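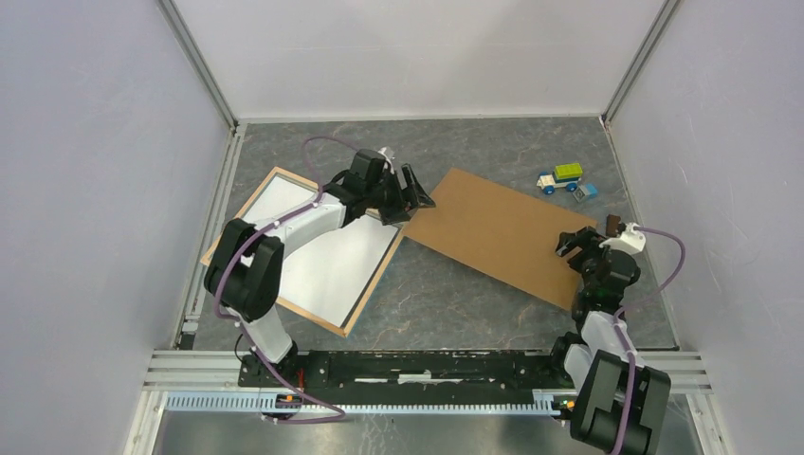

판은 새로 사는 것보다 있는 걸 고쳐 쓰는 게 낫지 않으냐고, 지난 호를 읽은 분이 물어 오셨습니다. 핀 자국이 좀 있어도 종이를 꽂으면 어차피 가려지고, 나무 테두리만 멀쩡하면 몇 년은 더 간다는 말씀이었어요.

저도 완전히 같은 생각입니다! 그래서 이번 호 생활 꼭지는 통째로 게시판 이야기로 채우기로 했습니다. Sulwood 소식지에서 게시판을 다루는 건 8월 호 이후 처음인데, 그때는 벽에 거는 법만 짧게 적고 넘어가서 내내 아쉬웠거든요. 걸기 전에 손볼 것도 많고, 고르는 재미도 있고, 무엇을 꽂을지 생각하는 시간은 또 얼마나 즐거운지요.

먼저 판의 재질부터요. 코르크는 핀이 부드럽게 들어가고 뺀 자리도 눈에 덜 띕니다. 하드보드는 얇고 단단해서 핀보다는 테이프나 집게가 어울려요. 겉만 봐서는 둘이 꽤 헷갈리는데, 손톱으로 모서리를 살짝 눌러 보면 금방 압니다. 눌리면 코르크, 안 눌리면 하드보드입니다. 색이 비슷한 갈색이라도 만졌을 때 느낌은 전혀 달라요. 중고로 들일 생각이라면 사진만 보고 정하지 마시고 꼭 한번 만져 보세요.

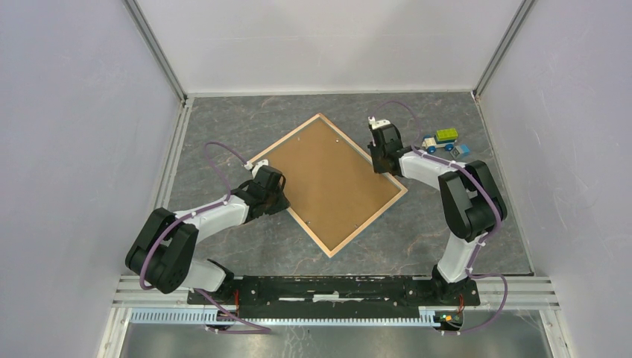

테두리도 이야기해야겠네요. 저는 밝은색 생나무 테두리를 제일 좋아합니다. 갈색 판하고 붙여 놓으면 은근히 따뜻해 보이고, 회색 바닥이나 흰 벽 앞에서도 튀지 않거든요. 마른 수건으로 먼지를 털고 고운 사포로 결을 따라 가볍게 밀어 주면 손때가 웬만큼 없어집니다. 욕심내서 세게 밀면 모서리가 둥글어지니 살살요. 기름칠은 하셔도 되고 안 하셔도 됩니다(저는 안 하는 쪽입니다). 하신다면 판에 기름이 배지 않게 안쪽 경계에 종이테이프를 둘러 주세요.

핀 구멍은 작은 것 몇 개라면 그냥 두셔도 됩니다. 정 신경이 쓰이면 코르크 가루를 목공풀에 되직하게 개어 이쑤시개 끝으로 채우고 30분쯤 두었다가 젖은 천으로 주변을 닦아 내세요. 가루는 낡은 병마개를 강판에 갈면 나옵니다. 이게 또 은근히 재미있어서 저는 필요한 양보다 훨씬 많이 갈아 버렸어요. 남은 가루는 유리병에 담아 선반에 올려 두었습니다.

다음은 배치인데, 벽에 걸기 전에 바닥에 먼저 놓아 보시라고 꼭 권하고 싶어요. 가로로도 놓아 보고, 세로로도 놓아 보고, 비스듬히 돌려서 마름모꼴로도 놓아 보세요. 마름모로 걸면 꽂을 자리는 좀 어정쩡해지는데 현관처럼 좁은 벽에서는 의외로 멋집니다. 엽서 한 장에 열쇠고리 하나 정도만 걸어도 허전하지 않더라고요. 두 개를 나란히 쓸 분은 사이를 얼마나 띄울지도 바닥에서 정하시면 됩니다. 딱 붙이면 큰 판 하나처럼 보이고, 손가락 3개 폭쯤 띄우면 각각 따로 쓰기 좋아요. 저희 집은 왼쪽에 장보기 쪽지와 고지서, 오른쪽에 엽서만 꽂기로 했는데 벌써 장보기 쪽지가 오른쪽으로 넘어와 있습니다.

걸이는 윗변에 2개를 다는 걸 권합니다. 가운데 하나만 달면 종이를 꽂고 뺄 때마다 판이 기울어요. 마름모로 거실 때는 꼭짓점 뒤쪽에 하나, 아래쪽에 양면테이프 한 조각을 붙이면 돌아가지 않습니다.

집에 잠자고 있는 게시판이 있다면 이번 겨울에 한번 꺼내 보세요. 고친 이야기는 Sulwood 사무실 701호 앞 편지함에 넣어 주시면 다음 호에 싣겠습니다. 집에서 쓰는 풀 이름이나 사포 번호까지 적어 주시면 더 좋고요!

2019년 12월 31일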